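Can the town council call a second by-election so soon after the last one?

Posted by Sumeya Yimer, September 7, 2021

Hello all, I hope this is the right place for it. I live in the Brulosham ward and we had a by-election in July, which I dutifully went and voted in (it was pouring down and I still went!). Now a neighbour tells me that one of the two people we elected has already stepped down, and that we may all be trooping back to the village hall before the clocks change. Is that right? I thought a council could simply pick somebody to fill the seat and save everyone the bother. I have looked at the notice board outside the library, but the only thing on it is the old list of candidates and a poster for the Brillamville fete. I would also dearly like to know whether my postal vote carries over or whether I need to fill in the whole form again, as my hands are not what they were and it took me most of an evening last time.

Hermine Prantl

Hello Sumeya, and well done for going out in that rain, I very nearly didn't. Your neighbour may be right, but it isn't settled yet. When a seat comes empty the council has to put up a notice of vacancy, and there is then a short spell in which local electors can write in and ask for an election. If enough of them do, there has to be one, however recently we had the last. If not enough of them write, the council can choose somebody itself, and that is called co-option. Our ward has 2911 names on the register, and I remember when it was nearer 2000, before the houses went up behind the station, so finding people willing to sign a letter is never very hard. Six of us did it on our own lane once, over a pot of tea.

As to your postal vote, look at the letter you had when it was granted. If you asked for it for all elections, you should be left in peace until they want a fresh signature from you. If you ticked the box for one date only, then yes, I am afraid it is the form again. Do ring the elections office, they are very patient and will post you a large print one if you ask. If you do end up going in person, wrap up warm, because the hall heating is a sorry business and I sat in my coat the whole time I was helping at the door.

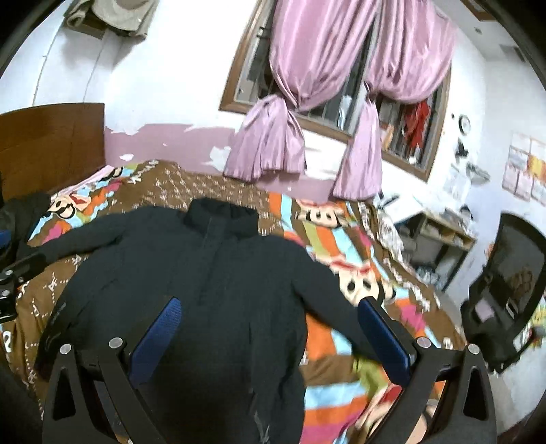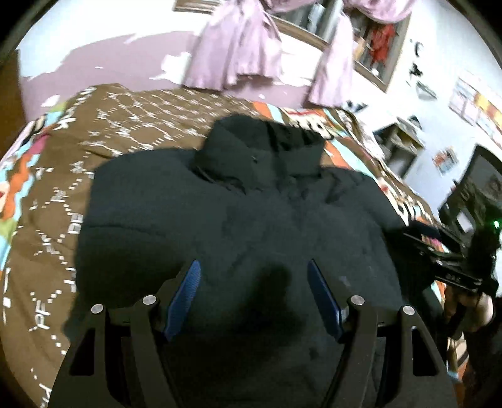 Padded jacket with a stand-up collar, laid out on the bed

Lu

same thing happened in our ward, they co-opted someone in the end and hardly anyone noticed. Ask the clerk for the closing date for letters, they have to tell you. No idea about the postal vote, sorry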